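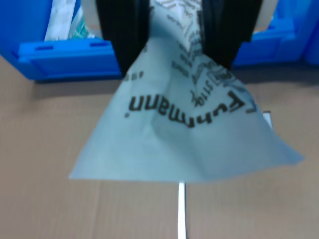 Home Helper wanted at Vostatcombe House

We're a friendly home for older folks at the edge of town, and we're looking for someone kind and unhurried to join our daytime housekeeping crew. You'd be tidying rooms, changing beds, emptying the trash, and – just as important to us – stopping for a chat when Mrs. So-and-so wants to tell you about her grandson's wedding for the third time that morning!

The job is 29 hours a week, starting in September, with lunch included (Gil-soo Choo runs our kitchen and his soups have quite a following). You don't need experience, though it's lovely if you've looked after a home or a relative before. We'll train you, and you'll be paired with Radosław Górecki for your first few weeks.

Please drop a short letter at the front desk for Rosalinda Bañez, or come by between 10 a.m. and noon and ask for her. Tell us a bit about yourself and which mornings suit you best. A background check is required, and we pay for it.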